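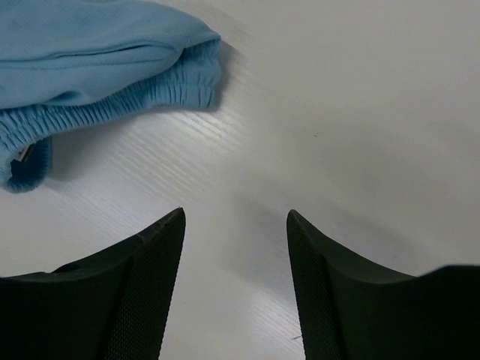
Ackermann Encyclopedia of Automation
Entry prepared by the staff editor, Robotics and Industry section

Stitutside Open Day

The Stitutside Open Day is a public demonstration of robotic garment handling held at the Stitutside research center. The first was held on Saturday, January 14, 2023, in the center's main workshop. It is best known for its folding tables, where robot arms work on ordinary clothing in view of visitors.

Background
Stitutside began work on clothing in partnership with Rarar, a laundry services company that wanted to reduce hand sorting at its plants. Early trials used flat towels. Shirts and elastic-waist items were added later and proved harder, as soft fabric changes shape each time it is lifted or set down. The open day was proposed as a way to show unfinished work to the public – an unusual choice for a center that had until then admitted only trade visitors.

Format
Visitors are admitted in groups of 24. Each tour lasts 27 minutes and ends at the folding tables, where staff members answer questions. The garments are placed on a white tabletop, and the view from a small camera near the gripper is shown on a screen beside each station. In this view the two black fingers of the gripper stand at the bottom, with a fine crosshatched texture on their inner faces. A light blue garment with a gathered elastic waistband may lie off to one side, outside the grasp.

The waistband is a common subject of the talks. It gives the gripper a thick edge to take hold of, but its ruffles can hide the opening of the garment. Labels present a related problem, as a small white tag inside a waistband may help show which side is the back.

First demonstration
The program for the first event listed 78 attempts at folding, divided among several stations. Attempts were not repeated for the audience when a fold failed, and results were posted at the exit. A separate station, run with the software group Plellness, allowed visitors aged 18 and over to guide an arm by hand.

Later events
A second open day was held the following October. The folding tables were kept, and a sorting line was added – at first for socks only.

See also
Garment handling; Grippers; Rarar; Robot demonstrations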